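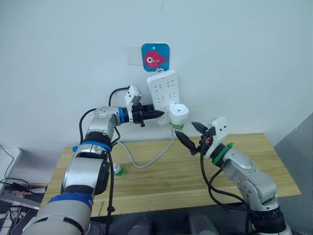 Left arm on the power strip, right arm going for the white plug.

29 October 2021

Second day with the Skullamden fingers and I still don't see what the fuss is. Pao-chu came in this morning already convinced, which is never a good way to start a comparison. She had the sheet made up with columns for both sets of fingertips and had put Skullamden on the left, in bold. I changed the bold. She changed it back while I was getting coffee.

The job is the plug pull. A power strip hangs on the hook under the fish, one arm steadies it and the other takes the plug out of the lower end. I picked it because the supplier's video never goes near anything that swings. In the video everything is bolted to a block. Of course the fingers look good when the world is bolted to a block.

What I learned by lunch is that most of the trouble is in the arm that does the boring part. If the left one leans on the strip too low, the top kicks sideways on the hook. If it leans too high, the plug end wanders about and the right gripper chases it. We had it pressing on the lower left side, close beside the plug, and that was the best of a poor bunch. But it leaves very little room for the other hand to come in, and twice I stopped the run myself and drove both arms back out. Pao-chu wants those counted as passes for the fingers, on the grounds that they never got to touch anything. I want them counted as failures of the setup. We wrote "stopped by operator" and left it at that, so on paper we have learned nothing from them.

The pointed tips worry me. They get into the gap nicely, I will give them that. On a rounded body like this plug, though, you are holding on by not much, and when the strip starts to turn, the grip turns with it. The old Vurier tips are fat and ugly and take forever to line up, but once they have something they have it. I said this out loud and was told I say it about everything old. Maybe so. I also said it about the Vurier tips when they came, that they were worse than the ones before, and I was wrong for a whole winter. I am writing that down so I can't be accused of forgetting it.

The approach angle is the other thing. Coming up from below and to the right, with the fingers open, looks very sure of itself on the screen. From the chair it feels like threading a needle with your elbows. I kept stopping short because I couldn't judge how far in front of the plug I was. More depth would help. Trelent sent a quote for a second camera in February and it has been sitting in the folder ever since at 3000 dollars, which is a lot to pay to find out that I can't judge distance. Pao-chu thinks we could get most of the way there by moving the one we have. I think she's right, but moving it means redoing the calibration, and I don't want to do that in the middle of a comparison. Neither does she, really. She just wants me to say she's right.

Cheung called after lunch about the controller update. Smoother motion at low speed, supposedly. I asked smoother than what, measured how, and he said he would send something over. What he sent was one page with a graph that had no units on the side. I'm not putting new firmware on two working arms at the end of a week because of a line that goes down. After the comparison, perhaps, and on one arm first.

We ran some 5 more with the Skullamden tips late in the afternoon at the slower speed setting. They felt better, and I don't trust it. By then I had been at it all day and my hands knew the path, so of course they felt better. The only fair thing is to swap the order and do the Vurier set late in the day as well, when I am just as practiced and just as tired. Pao-chu agreed to that more quickly than I expected, so now I wonder what she has seen that I haven't.

Things to sort out before the next session. Write down where the steadying tips press, properly, with a mark on the strip, so it isn't wherever I happen to feel like putting them. Retie the left arm's cable, as I don't like how it loops up over the wrist. Decide what a stopped run is before we do any more of them. Answer Cheung, politely, and ask for the units.

Pao-chu asked on the way out whether there was any result that would make me like the new fingers. I said yes — the same result twice, on a different day, with somebody else driving. She said fine, she'll drive on Monday.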